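4. Assembly and trial of the shared bench

4.1 Bench layout

The bench was built in the members' workshop at Hitgate, where the floor has to be cleared on Tuesday evenings for other users. Both arms were therefore fixed to a single table that could stay in place all week. The controlling program, Zorna, was written by members and runs on one second-hand desktop computer. Parts for the mounts were cut on the workshop's own saw and finished by hand, and the wiring was kept outside the arms so that a fault could be traced without taking anything apart.
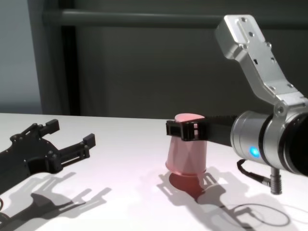
Figure 3. Handling a cup on the shared bench.

Choice of test object took longer than expected. Early trials used offcuts of timber, which were heavy and forgiving and told us little about how firmly the fingers closed. Household items proved more useful, as they bend under a careless grip and can be replaced at little cost. The translucent pink cup in Figure 3, gripped while upside down on the table, is of this kind. Lighting also required attention, for a see-through object throws a tinted patch on a white surface, as the reddish-pink one under the cup shows, and our first colour-matching routine was apt to take such a patch for part of the object. The routine was rewritten to prefer edges over colour.

4.2 Trial procedure

Each trial began from a rest position and ended when the object had been put back on the table. A complete set comprised 83 trials, of which the first 18 were treated as practice and left out of the results. Members worked in pairs – one at the keyboard, one beside the stop switch – and changed places between sets.
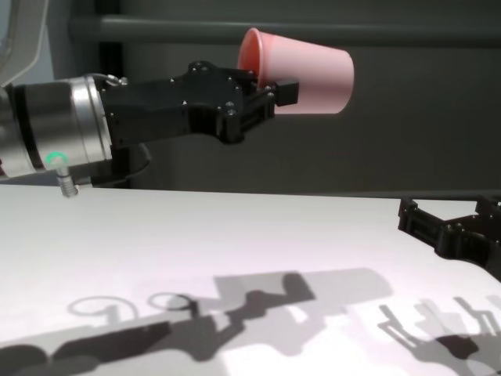 Trials were recorded in a paper log as well as by the program. The two records disagreed in 33 cases over the whole study, mostly where a member had stopped an arm by hand and the program had noted a normal finish. In such cases the paper entry was kept. The full log runs to 2391 lines and may be consulted at the workshop on request.

4.3 Limits of the work
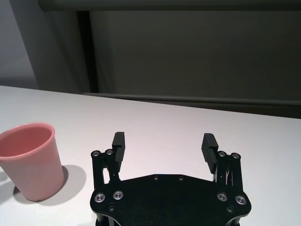
Prernham Home Automation Club, Bench Robotics Section

The results apply to light objects on a flat, pale surface. No attempt was made to handle anything filled, and darker table coverings were not tried. Finger opening was set by hand before each set, a step that future builders may wish to place under program control. The mounts have since been stiffened, and the trials will be repeated in September.

Comments (3)

papadopoulos_k
Did you try rubber tape on the fingers? It helped on my own build, though it wears quickly.

benchuser
Clear account, thank you. I would like to see the wiring layout given its own figure.

Papadopoulos Tools
We had the same trouble with colour matching under workshop lamps. Does the edge routine slow the program down much?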